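Unit 6 handout: Looking at a two-arm tabletop kit before you buy

Revised Jul 16, 2023
Instructor: Hülya Tuncer

Read this before the lab. We are reviewing the Brikia package, a setup and support service sold by Clodden for labs that already own their arms. The quote has 3 parts: mounting, camera alignment and operator training. Training is billed separately at $1,582.

Wrist views show the fingers and whatever is close to them. Views from outside the arm show how objects sit relative to each other. A buyer should ask to see both kinds for the same sort of task. Ours is table setting with a tray.

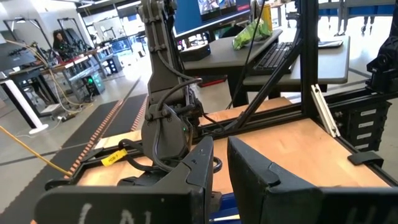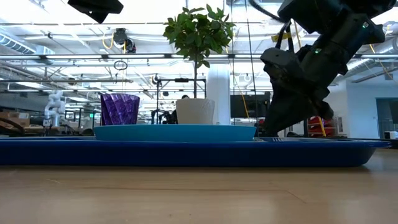
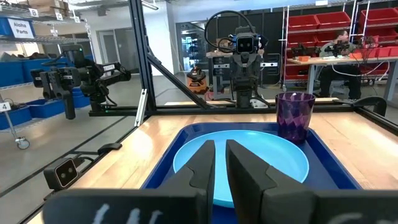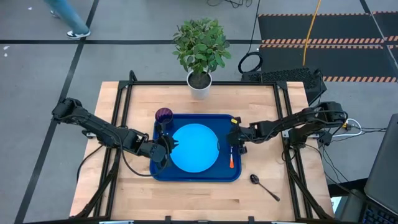
Fig. 6.1. Black arms at a wooden work surface.

Points to bring up in discussion:

Reach. Can both arms get to the middle of the tray without crossing?

Cables. Ask who pays when one wears out. The Clodden quote does not say.

Objects. Shiny and see-through items are harder for cameras. Test with your own dishes.

Kieran Wragg's notes from the February session list the spare parts prices. Bring a copy.

Homework: write one page on whether you would accept the quote as it stands. Name the clause you would change first.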